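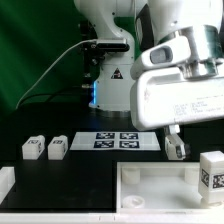

Plástico branco em casa e na oficina – limpar, tirar cola, desencardir

Sofia Cordeiro
Actualizado em 2022-11-26

Página refeita quase toda. A antiga tinha mais de 1500 palavras só sobre cadeiras de jardim, cortei. As cadeiras continuam lá em baixo, em versão curta.

Antes de começar
Aspirar ou sacudir primeiro. Pó seco sai a seco, com pincel macio. Se molharem logo, faz uma pasta cinzenta que se mete nas ranhuras e depois é meia hora de palito.
Testar sempre num canto escondido. Sempre. Até com o produto que usam há anos, porque o plástico novo não é o plástico velho.
Coisas ligadas à corrente: desligar. Pano húmido, nunca a pingar, e nada de borrifar directamente.

A mistura do dia-a-dia
200 ml de água morna, uma colher de chá de detergente da loiça, uma colher de sopa de vinagre branco. Frasco pequeno. Dura a semana, depois deitar fora e fazer outra.
Pano de microfibra dobrado em quatro, vai-se virando. Passar segundo pano só com água. Secar logo, senão ficam as marcas das gotas.
Interruptores, tampas de electrodomésticos, caixas de arrumação, tudo isto serve. Para o frigorífico por fora também, mas sem vinagre nas borrachas.

Gordura de cozinha
Aquela camada amarela e pegajosa em cima do exaustor e do microondas. Detergente puro no pano humido, deixar cinco minutos, limpar. Repetir. À terceira sai.
Bicarbonato em pasta só em superfícies foscas. No brilhante risca, e já não há volta a dar.
Desengordurante forte – luvas, janela aberta, e enxaguar duas vezes. Uso o Bundero diluído a metade e chega. Puro deixou-me a tampa do caixote toda baça.

Cola de etiquetas
Ordem por que tento:
Secador de cabelo, ar morno, puxar devagar pelo canto.
Óleo alimentar, dez minutos, esfregar com o dedo.
Álcool isopropílico num disco de algodão.
Se for etiqueta com texto que precisam de guardar (número de série, garantia), não mexer. Fotografar com o telemóvel e limpar à volta com cotonete.
Acetona não. Derrete alguns plásticos em segundos, foi assim que fiquei sem a tampa da batedeira. Diluente idem.

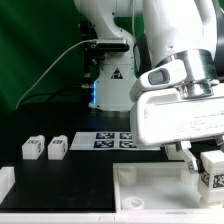 Para os restos de cola que ficam mesmo depois do álcool, borracha branca da escola. Esfregar em círculos pequenos e soprar as migalhas. Demora mas não estraga nada. Um cartão multibanco velho também raspa bem, espátula de metal não.

Amarelecido
Há dois amarelos. O de sujidade sai com o que está acima. O do sol é do próprio material e isso é outra conversa.
Água oxigenada a 3%, peça mergulhada, tina de vidro ao sol, umas horas. Ir virando. Melhora, raramente fica como novo, e às vezes volta passado um ano.
Lixívia não resolve este. Em certos plásticos até piora. E nunca, nunca misturar lixívia com vinagre ou com amoníaco.
A Lleucu Wogan escreveu-me em Abril a perguntar se dava para fazer no inverno. Dá, mais lento. Ela deixou três dias à janela e ficou contente.

Riscos
Finos: pasta de dentes branca, da simples sem grânulos, pano macio, dois minutos. Enxaguar bem.
Fundos: lixa de água 1000, depois 2000, sempre molhada. Muda o brilho nessa zona, por isso ou lixam a face toda ou deixam estar.
Esponja mágica – é uma lixa muito fina. Boa para paredes e rodapés, cuidado no plástico brilhante. Duas passagens leves, no maximo.

Peças impressas em 3D
Pediram muito, vai curto. Têm camadas, e a sujidade fica entre elas. Escova de dentes macia, água fria ou tépida, detergente. Água quente não, o PLA entorta com facilidade. Máquina da loiça esqueçam.
Secar ao ar de pé, longe do aquecedor. Não usar para comida, por mais que se lave.
Marcador permanente em peça branca: álcool, mas testar primeiro. Se já entrou nas camadas fica uma sombra. Pintar por cima, acabou.
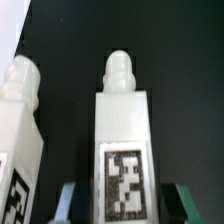 Plástico branco, topo arredondado.

Cadeiras e mesas de jardim
Mangueira, escova de cerdas médias, balde com água e um punhado de percarbonato. Deixar actuar quinze minutos à sombra. Esfregar as pernas por dentro, onde fica o verde.
Guardar tapadas mas com ar a passar. Plástico fechado em plástico ganha bolor.

Cabos brancos
Ficam cinzentos junto às fichas. Desligar, toalhita de álcool à volta do cabo, puxar ao comprido, sem torcer. Enrolar largo. Molas de roupa para não se soltarem na gaveta, ou velcro de cortar à medida.

O que tenho na prateleira
Detergente da loiça
Vinagre branco
Álcool isopropílico
Água oxigenada a 3%
Microfibras, lavadas sem amaciador
Escova de dentes velha, cotonetes, palitos
Borracha branca

Dúvidas nos comentários, respondo quando puder. Digam de que plástico é a peça, costuma vir marcado por baixo dentro de um triângulo. A próxima página é sobre juntas de silicone.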